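Open day at Pletari House, Guangzhou

I've been on enough display-home tours to know the drill. You get a lanyard, a bottle of water and a person who says "flexible" every third sentence. Pletari House promised something a bit different, a look through furnished rooms that are already fitted out and connected, with no styling for the day. I had a spare morning before a train and went along expecting to be sold to.

The building belongs to an outfit called Plirach, who let small furnished units to people on short work contracts. There are 109 of them over several floors, and the lifts are slow enough that you get to hear that number more than once. Our guide was Trevor Beaulieu, a Canadian who has been with the company for a few years and was decent about being interrupted. He'd need to be. Half the group were landlords.

We started in the lobby with the presentation, which I'll skip, apart from one slide claiming that each room has been "reduced to what a person touches daily". I wrote that down with a question mark next to it. A person touches a kettle daily. There was no kettle on the slide.

Then upstairs. The units come in two sizes and we mostly saw the smaller, at 18 square metres. White walls throughout, white ceilings, and whatever you think of white walls, they show you every decision the electrician made. I always look at the walls first on these things, before anyone can steer me toward the cushions. The distribution box is set into the back wall out in the open, warning label and all, at a spot where most tenants would want a picture or a mirror. I asked whether it could have gone by the entry. Trevor said the wiring runs were already there when Plirach took over the building, and a landlord behind me said it was better to have it where you could find it. Fair enough, I suppose, though I can find mine at home and I don't have to look at it over dinner.

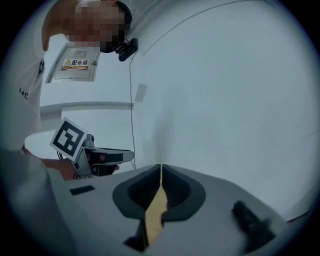
Back wall with the 配电箱 (distribution box) and the ledge under it.

The ledge got a surprising amount of airtime. According to the brochure it is a "display line", and we were told tenants use it for books and photos. I'd like to see which books. It only comes out a little way from the wall, and I have paperbacks that would make me nervous up there. If it's a cover for something, call it that and leave the display line out of it.

My other gripe with the wall is the cable. A thin black one, straight down the white paint. Somebody has chosen the most visible colour available and then run it where the eye goes. A strip of white conduit costs next to nothing in any hardware shop. When I brought this up the answer was that Plirach is "reviewing cable presentation", a phrase I have been enjoying ever since.

To be fair, the furniture is better than I'd expected. I've stayed in a Boateng unit, which is the obvious comparison at this end of the market, and there the table was a sharp-cornered glass thing that I met with my hip twice a day for a fortnight. The Pletari table is square, in light wood, with the corners rounded off. In a small room that matters more than any amount of talk about flow. It's a sensible height for eating and for a laptop, and it didn't rock when I leaned on it, which I did, hard, while Trevor was looking elsewhere.

The dark brown floor divided the group. I like it with the pale table. A woman from Perth said it would show every crumb and she's probably right, but I'd take that over the grey they put down everywhere now. The plank seams are plain to see and I couldn't feel any lifting underfoot in the room we spent longest in. Down the hall was another story, one board by the door had a definite give in it, and I noticed we were moved along fairly smartly.

Where it all comes unstuck is the corner with the internet gear. Connectivity is the big selling point. There's an app called Zedari that is meant to have you online within minutes of getting your key, and I've no reason to say it doesn't work, as I wasn't given a login. But gear has to sit somewhere. In these rooms it sits on a low wooden shelf beside the table, at about the height of a toddler or a careless foot.

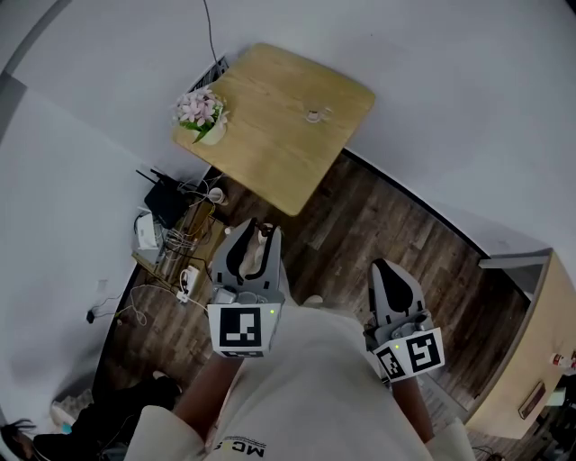 I asked what a new tenant is supposed to do with all of that cable. The reply was that people like to arrange things their own way. Do they? I've rented for most of my adult life and have never once wanted to inherit somebody else's loops, nor to get down on my knees on the first night to work out which white lead belongs to which white box. A power board loose under a shelf is something I'd put up with in a share house. I wouldn't expect it in a room being shown to 14 visitors with notebooks. Fix it to the underside of the shelf, shorten the leads, put a lid on it. That's one afternoon for a handy person, multiplied, I grant you, by a lot of rooms.

And a cup doesn't belong on a shelf with a router. I'll die on that hill.

Small things, quickly. The pink flowers are artificial, and they're a decent enough go at it, though I'd prefer an actual plant or nothing. The dark vent grille on the white wall behind the table is another case of picking the colour that shouts. The cups themselves are small. If you're a mug-of-tea person, bring your own.

Storage we only heard about. There's said to be a cage in the basement for each tenant, and I asked to see one and was told the basement wasn't part of the route. Same with the laundry. Make of that what you like.

Price is the last thing they get to and the first thing I wanted to know. A week's bond-free trial stay comes to 94 Australian dollars a night at the rate they quoted us, which I'd call steep for the size, although it does include power and the internet. Monthly rates are lower but you have to sit down with someone to hear them, and I had a train.

Would I stay? For a week, with that table, yes. For a three-month contract I'd want the cables dealt with first and I'd want it in writing. They're planning a second open day in November and Trevor reckons the corner will look different by then. I've asked to be put on the list.

Comments (4)

Manon Grewal
I was on the same tour, further back. Agree on the ledge, I put my phone on it and took it off again straight away. I thought the floor was lovely though and didn't notice the soft board.

tealeaf_geelong
Did anyone ask about noise between units? That's what did me in at the Boateng place.

Author
Someone did ask. The answer was about curtains.

Rhubarb
The black cable down a white wall would drive me mad. My brother painted over his and it looked worse.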